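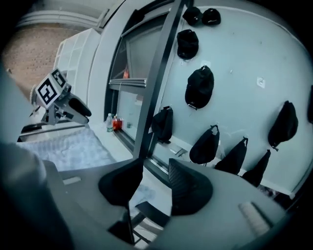 Eduard Šimek has been collecting caps for most of his adult life, and when he moved into his present flat in Nunthorpe he had to decide what to do with them. Until then they had lived in boxes. He now keeps a good part of the collection in the room where he also sleeps guests and does his paperwork, with the caps hung on the wall on one side of the window, and brick and a tall white unit of open cubbies over on the other. I went to see him in April to ask how he looks after them.

"People think of it as decoration," he says. "I suppose it is, but it started as storage. I had 54 caps in boxes and I never wore any of them, as I could never find the one I wanted."

He had tried other things first. At his last address he kept them stacked one inside another on top of the wardrobe, which pushed the crowns out of shape and left the bottom ones badly creased. After that he bought a set of hooks for the back of the door. The door would no longer open all the way and the caps fell off when anyone came in quickly.

"The wall was my sister's idea. She said you have a whole wall there doing nothing. I told her I liked it plain. It took me nearly a year to come round."

The work itself took two evenings. He marked out the rows in pencil with a long level, rubbed out the first attempt and marked them again closer together. The hooks came from a firm called Keogh, sold for hanging light things, and he is pleased with them. He spent longer on the spacing than on anything else. If the caps hang too close the peaks knock into each other, and if they hang too far apart you run out of wall.

"I cut a cap shape out of cardboard and moved it about. That was the most useful thing I did. I would tell anyone to do that before they put in a single hook."

He does not sort by colour. Visitors often ask him to, he says, and his sister has offered to come over and do it herself. The order is by where he got them, starting with the ones from Zitonau, the town where he worked for six years in a timber yard and where the collection properly began. The yard gave each new starter a cap. He was given two by mistake and kept both.

"One I wore until the peak came off. The other one I put away, and I think that was the start. After that I would see a cap at a market or a football ground and think, well, I already have one put away."

I asked whether any of them were worth money. He said he had been offered 1000 crowns for one at a swap meet, an old cap from the Sevotden cycling club, and had turned it down. He has not been offered anything like it again.

"I don't regret it. I regret the ones I gave away when I was younger. There was a green corduroy one I gave to a man on a train, he had no hat and it was raining. I still think about that cap."

Light is his main worry. The window is right beside the wall and he found after the first summer that some of the darker caps had faded along one side. He now turns part of the collection every few months, and the oldest ones spend the summer in a drawer. He has a blind he could pull down, but he likes the room bright and has got used to the turning.

Dust is the other job. He takes the caps down a row at a time and goes over them with a soft clothes brush, always in the direction of the weave. Wool ones get a second go with a piece of damp cloth. He washes a cap only when he has to, by hand in cool water, and dries it over an upturned bowl so that the crown keeps its shape.

"Never the machine. I did it once with one I really liked - it came out like a dishcloth. The card inside the peak had gone to porridge. A lot of the older ones have card in the peak and you can't tell until it is too late."

When he has people to stay they sometimes ask if they may borrow one, and he usually says yes, provided it is not from the Zitonau row. They nearly always come back. One went to the seaside with his nephew and returned with sand in the sweatband, which took an old toothbrush and most of an afternoon to get out.

He says he has slowed down. There is room on the wall for a few more if he moves the bottom row down by a hand's width, and he has the cardboard shape ready in the desk. At the moment he is looking for a second Sevotden cap to hang beside the first, the later kind with the shorter peak, and he has written to two people who may have one.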